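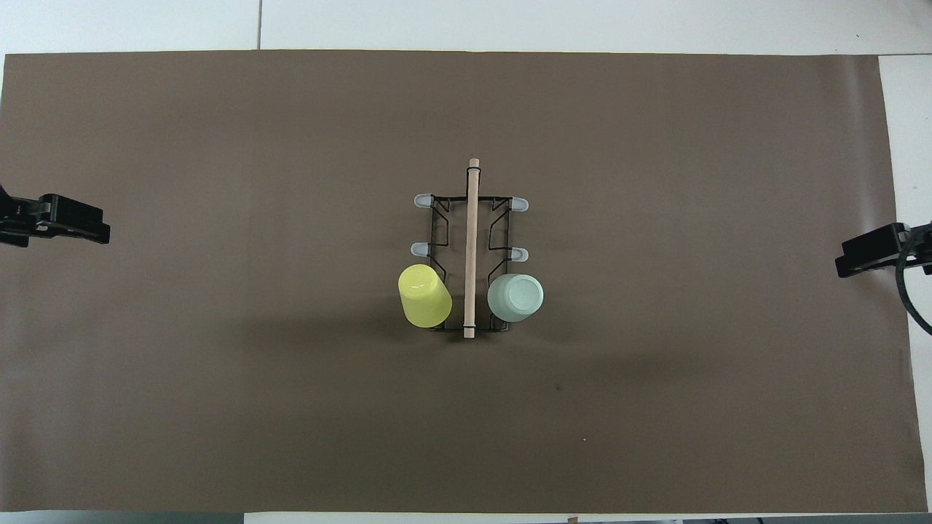
Fig. 1. Wire cup-drying rack with wooden carrying handle, seen from above on brown paper, two plastic cups in place.

Everyday Objects Studio, Handout 5
The Cup Rack: Wire, Wood and Water
Notes by Leif Fjeld

Bring this handout to the bench session along with your sketchbook and a soft pencil. Read the first two sections before you come. The rest will make more sense with a rack in your hands.

1. Why a cup rack?

I love this object, and I hope you will too by the end of the week! It's a small job on paper (hold some cups while the water leaves them) and yet almost every question we've raised since August turns up in it: balance, grip, contact, how to clean the thing, how to carry it when it's full. Most of us walk past one every morning. Cyril Rowbotham used to start his course with chairs, and I think he'd have had more fun starting with racks.

2. Reading the plan view

Look at Fig. 1 and find the handle first. It's a light tan dowel running up the middle, and the black wire is arranged on either side of it. The zigzag sides are worth drawing slowly. Follow the wire with your pencil as it steps in and out, and mark each change of direction before you join them up. If your left side and right side come out as perfect mirror twins, look again! The pale caps on the right sit slightly lower than their partners on the left, and it's a lovely detail to catch.

Now the caps themselves. They're translucent and whitish, with rounded tips, and they cover the ends of the arms where cups would hang. Think about what a bare wire end does to the inside of a plastic cup over a few years of breakfasts. Think too about what a cap does when water gets underneath it. Both are fair design questions, and I'd like to hear people argue about them.

3. Drying

A cup dries when water can run off and damp air can get out. A cup standing mouth down on a flat counter manages the first fairly well and the second very badly, so you lift it and find a ring of water and a foggy inside. Hang the same cup on an arm and air can move through the mouth. Tilt matters a great deal. Too shallow and water pools in the corner of the base, too steep and the cup slides off when somebody bumps the table.

Drips are the part students forget. Where do they land? On the cup below, on the wire, on the counter? Draw the path of one drop from each cup position all the way down, and keep going until it reaches something you'd have to wipe.

4. Carrying

A central handle keeps your hand over the middle of the load, provided the load is even. Take away the cups on one side and the rack wants to swing. Try it with your eyes closed, you'll feel it straight away!

5. Bench exercise

Work in pairs. Racks are on the shelf by the sink, and the cups are in the Volell crate underneath.

Draw the empty rack from above, full size, handle first.
Load one side only, lift, and note what your wrist does.
Load both sides and lift again.
Rinse the cups, hang them, and check every ten minutes until the insides are dry. Write down which position won.
Sketch one change you'd make to the arms or the caps.

Drawings go in the flat file under your own name. Put dry cups back in the crate mouth up, please, and leave the racks on the towel.

Next handout: dish brushes, and why bristles splay.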